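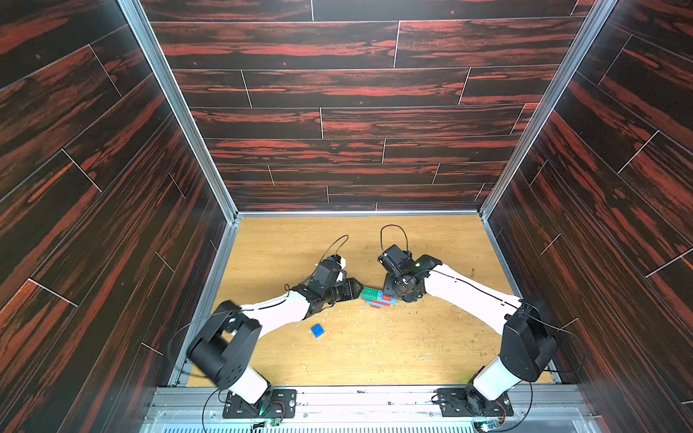

Two arms in one of the brick cells at the Disari returns center in Stindley.

News > Business > Workplace > Stindley returns center

Disari has moved part of its toy brick sorting line in Stindley to paired robot arms, changing the daily work of the 62 people employed at the returns center. The company confirmed in May that three enclosed cells are now in regular use on the day shift. No jobs have been cut, according to site manager Pádraig Keane, but two job titles have been dropped and one has been added.

The center handles brick sets that customers have sent back to online sellers. Many arrive partly built. Before a set can be checked and repacked, every joined section has to be taken apart, and until this year all of that was done by hand at long benches.

Each cell holds two arms mounted at the front edge, facing a wood-grain work floor. The grippers work on a joined section from opposite sides. Small assemblies go to the cells. Large plates, wheels, figures and anything with a printed sticker across a joint stay with the bench staff.

Keane said the division was set by measured results during a trial period. "Short stacks in mixed colors are what the arms do well. A long flat build flexes when they pull on it, and then you get a cracked plate. We stopped sending those in after the first month."

The main change for employees is in how the hours are spent. Separators, as the bench workers were called, used to spend a full shift pulling bricks apart. Under the new schedule they are called line technicians and rotate between the benches, the inspection table and the cells. A turn at the cells lasts three hours. It consists of loading assemblies, clearing dropped pieces, and taking over by remote control when the arms fail to get a grip.

Elsie Faulkner, who has worked at the center since it opened, said the rotation had reduced the strain on her hands. She was less positive about the cell work. "You are watching more than you are doing. By the end of a turn my eyes are tired. I would take two hours at it and be glad to go back to the bench."

The employee group at the site has asked for a shorter turn. Its representative, Darcy Pomare, said the request was put to management along with questions about pay. Line technicians receive the same hourly rate as separators did, although the cell work requires a training course and a sign-off. "If the job needs a certificate, the rate should show it," Pomare said. Keane said pay would be looked at in the next regular review and that he could not give a figure.

Throughput at the cells is lower than at the benches. In the most recent full week on record, the three cells together completed 2461 assemblies. Disari did not release a bench figure for the same week, but Keane said an experienced worker is still faster than any one cell. The company expects the gap to narrow as the control software is updated.

The software is supplied by Navstead, which also trains the technicians. Lovisa Engebretsen, an engineer with the firm, said most failed attempts come from thin pieces held between two larger ones. The grippers close on the larger bricks and the thin piece stays attached to one side. Such assemblies are now passed to the bench after a second failed attempt. The limit was first set higher, and technicians asked for it to be lowered because repeated tries held up the queue.

Cleaning has also been added to the shift list. Crumbs and other debris come in with the returned sets and collect on the cell floors, where they can get under the loose bricks and between the studs. Technicians now wipe down a cell when they hand it over. The first schedule left no time for this, and the handover has since been lengthened to allow for it.

A fourth cell is planned at the far end of the line, next to the inspection table. Kiri Rutherford, who sets the shift schedule, said its start date depends on how many technicians have finished training. Sets from the Henare warehouse, which are now processed entirely by hand, would be the first assigned to it.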